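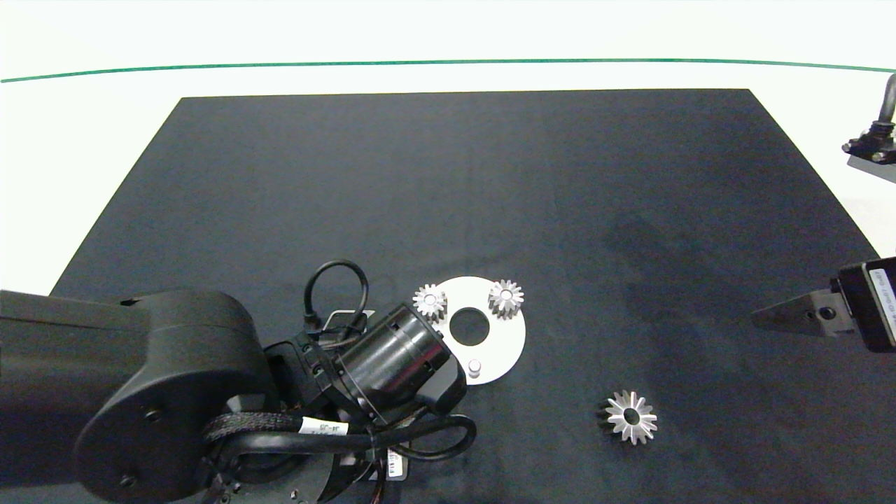
Plate on the dark mat, both small gears on, lower peg bare.

June, 10.40

Back on the gear plate. White disc, big hole through the middle, two of the small silver spurs sitting near the upper edge and the short peg at the bottom with nothing on it. That is where I stopped to write this, as I wanted something down before Hilkka came in and told me it was all fine.

I am not convinced it is all fine. The Tanum sheet says the plate "locates itself" once it is put down on a soft surface. I have put it down on a soft surface a good many times now and I see no locating. It slides if you lean on it. The mat helps compared with the bare white top, I will give it that, but the mat also gives a little under the peg side when you press a gear home, and I think that is where the tilt in last week's notes came from. Wilma put the tilt down to the pegs. She may be right. She did not measure it.

Things I would like settled before we order more from Bullia:

Are the pegs square to the plate? Checked the lower one with the small square. Could not get a sliver of light on one side, could on the other, then turned the plate and got the opposite answer. So either the square is bad or my eyes are. Borrow the good square from Khamphan stores and do it again.

Does the bore wear? Hilkka's claim is 2,000 fittings with no change. I have asked where the number came from and it came from the supplier's leaflet. We have done 49 with this set. I would not say anything about 2,000 from 49.

Do the gears care which way up they go? Supposedly not. My impression is that one face goes on easier, but I was not marking them, so it is only an impression and should not go in the summary. Dot of pencil on one face from now on.

11.25

Marked the gears, pencil rubs straight off. Tried the paint pen from Wilma's drawer, which holds, though it wants a few minutes before you touch it. I smudged the first.

Did 29 fittings by hand, marked face up, on the mat. Three needed a wiggle. Then ran out of patience before doing the other face, so this proves nothing yet. Somebody do the other 29, same plate, same mat, and write down every wiggle including the ones you feel a bit embarrassed about.

Tried turning the gears with a fingertip after. They spin freely with no grit that I can feel. Vostport want us to grease them. I am against it until someone shows me a dry one that sticks. Grease will end up on the mat and then in the next person's results.

Mat: a bit patchy towards the right. Hilkka reckons that is only the weave. Could be old oil. Wipe a corner with a white cloth and see what comes off. Please do not wash the whole thing before we know.

14.10

Hilkka read the above and says I am being difficult about the 90 minute settling time for the plate. For the record, I left it out for 90 minutes over lunch as the sheet asks and tried the same gear before and after. No difference I could feel. She says a difference you can feel would be far too big. Fair enough, but then how did Tanum find it?

Wilma's suggestion, which I do like: clamp the plate to a flat offcut and repeat with no mat at all. If the tilt goes away we stop arguing about pegs. If it stays I will apologise to the mat.

To do
Good square, Khamphan stores.
Second face, 29 fittings.
White cloth on the right side of the mat.
Find an offcut that is really flat. The one under the sink is not.
No grease.

Page last updated: June
Contact: Wilma Cowie, bench notes | © Bench group, all rights reserved | Back to top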